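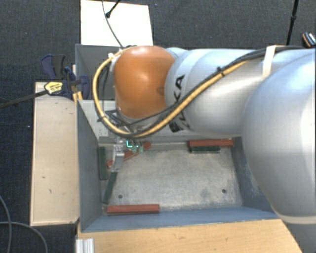 Begoñe Bustamante
Cell Maintenance Lead, Skandley

Skandley sets up and looks after small robot picking cells. Most of our work is bin picking: loose bars and links, one arm, a plain gray bin, and a gripper that has to reach the floor of it without touching the walls.

The cell on this page runs a KUKA arm. The hose and the black cable bundle travel outside the arm, held by a strap near the large link and a cable tie farther along. We leave a wide loop at the wrist. If the loop is too short the fitting takes the load when the wrist turns; if too long, it drags on the bin wall. We set it by hand, at low speed, with the wrist at both ends of its travel.

Service is every 3,000 hours. Ties and straps are replaced, the hose is checked for flat spots, and the gripper finger is measured against the drawing. The bin is clamped, so its position is checked too - a shift of 2 mm is enough to spoil picks along the near wall.

Stepan Tymoshchuk handles wiring and gripper repair. Purificación Carrasco keeps the service records and the spare parts list. Repair visits are booked through the Londberg office.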